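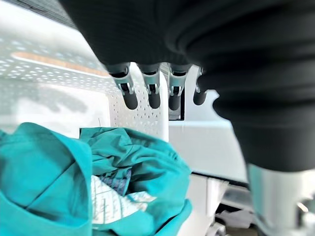
Section 7. Sorting and Loading Laundry

Before you start

Read the care label on each garment. Labels with a hand-wash symbol go in a separate pile and are not covered in this section. For stain treatment, see Section 8.

Sorting

1. Set the laundry basket on a flat surface next to the washer. Leave enough room to open the door all the way.

2. Take items out one at a time. Unroll socks and cuffs, and turn jeans and printed shirts inside out.

3. Check every pocket. Tissues and coins are the usual causes of a blocked drain filter.

4. Make separate piles for whites, light colors, dark colors, and towels. Wash new dark items alone for the first 2 cycles.

5. Close zippers and hooks. Put small or delicate items in a mesh bag.

Note: A perforated plastic basket lets air reach the clothes, but damp towels should still be washed the same day or hung up until wash day.

Loading

6. Place large items in the drum first, then fill in with smaller ones. Do not pack the load down. You should be able to fit your hand between the top of the load and the drum.

7. Add detergent to the left compartment of the drawer. Use the line marked for your load size.

8. Close the door until it clicks, select a cycle, and press Start.

Caution: Do not wash items that have been soaked in gasoline, solvent, or cooking oil. Vapors can ignite in the washer or dryer.

Caution: Keep children and pets away from the drum while the door is open.

Care of the basket

Wipe the inside with a damp cloth and mild soap once a month. Lint collects in the small holes near the rim and can be brushed out with an old toothbrush. Do not use bleach on colored plastic, and keep the basket away from heaters.

Replacement mesh bags are listed in the Durnora parts sheet under item 282.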